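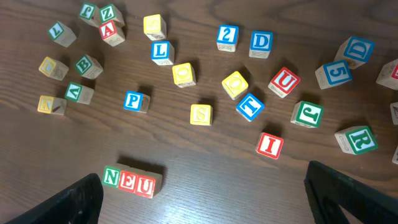 What does Button do?

We rent and sell a small table robot with a gripper, together with lessons, to schools, libraries and training centers. The product is called Lashari. It picks up small things, puts them down where you ask, and can repeat this many times without getting tired. Our customers use it to teach how a robot sees an object, how it decides where to hold it, and why it sometimes fails.

Who we are

Button is a small company in Venholm. We began in February with one arm, one rented room and a lot of cables. Before this, most of us worked in factory automation, where the machines stand behind a fence and visitors see them only from far away. We wanted to make something that a class of twelve-year-olds can stand next to and understand.

We still build every kit in the same house where we answer the phone. If you call with a technical question, you will speak to a person who has assembled the part you are asking about.

What is in the kit

Each Lashari kit comes with the arm, a two-finger gripper, a small camera for the wrist, a power supply, a table clamp and a printed teacher's book. The software runs on an ordinary laptop. You do not need to write code for the first lessons, but older students can open the programs and change them as they like.

The most loved lesson is the one with wooden alphabet blocks. The students choose a short word and the robot must find the letters on the table and set them in a row. It sounds easy. Then a block lies on its side, or the same letter is there two times in different colors, and the class has to discuss what the robot should do. Teachers tell us that this discussion is the best part of the hour.

You can use your own blocks, if they are not too wide for the gripper. Please measure them first. Very shiny tables can give reflections that confuse the camera, so we recommend to move the lamp a little or to put down a mat.

Renting and buying

The rent is 100 euros per week, and delivery inside the Venholm area is included. To buy, the full kit costs 2,139 euros. A half-day training for teachers costs 400 euros, at your school or with us, and you may bring as many colleagues as the room can hold.

Schools that rent first and buy later get the rent of one week back.

Our partner for repairs

For repairs and spare parts we work with the workshop Dastden, two streets from us. They keep fingers, belts and motors in stock. A broken finger is the most common repair, and you can also change it yourself with the small key from the box.

Come and try

Our showroom is open in the afternoon, but please write to us before you come, so that a table is free for you. Groups are welcome. Children may drive the arm themselves, with an adult next to them.

Page last changed: August 8, 2021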